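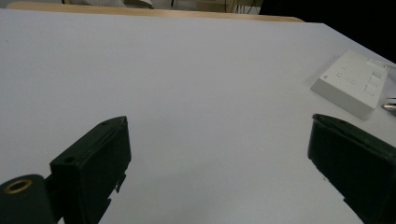 Who starts at quarterback for Westora if Garcia's ankle isn't ready by Wednesday?
Mazza, the redshirt freshman, and I'd bet my season ticket on it. He took every first-team rep at the end of spring ball in May and the receivers love him.

3 min read

graymulefan
Kid can SLING it. Did anybody else catch the 80-yard bomb in the spring game? I was up out of my seat before it came down. Put him in and let him throw it 40 times, I don't care!

section12row4
Love the arm too, but 11 picks in his senior year of high school is a lot, and Wurnov's secondary is way better than anything he saw there. I'd go with Zuccaro. He's a senior, he knows the protections, and he gets us to halftime with a chance.

graymulefan
A chance at what, six points? We ran Zuccaro out there last fall and punted 12 times. I like Arturo a lot (great guy, signed my nephew's hat) but come on.
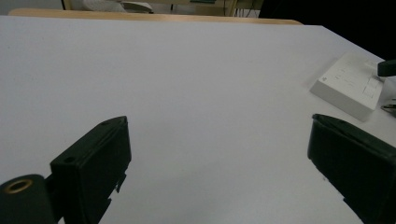 tightendtruther
You're both skipping the fun part, the new offense! Coach Hladun wants four wide and tempo all night, and that changes who you want back there. I've been working it out at home with bottle caps for players, and you want a big plain white tabletop for it, smooth and evenly lit, with plenty of open space for the deep routes. Run the mesh concept with Mazza rolling right and the linebackers have no good answer. Run it with Zuccaro standing still and the pass rush gets home every time.

section12row4
Bottle caps don't blitz, man. Hladun ran a ton of two-back stuff at her last stop and won with it. I can see her going slow on the road and leaning on the line.

graymulefan
OK, that's fair about the line. That left side is going to be so much fun this year. Still Mazza. 4000 people at the spring game and every one of them was yelling for him!

tightendtruther
Kickoff's at 7, I'll be in the north end with the drum. Go Mules!

Comments (3)

Albane Delorme: Play both. Zuccaro for the first two drives, then let the kid loose.

muledad: Two quarterbacks means you have none. Pick one and stick with him.

petra_k: Has anyone heard if Garcia is even traveling?

Recent threads
Funent road trip: who's driving?
Best seats for the Ban game
Marching band halftime wish list
Why our punter deserves more love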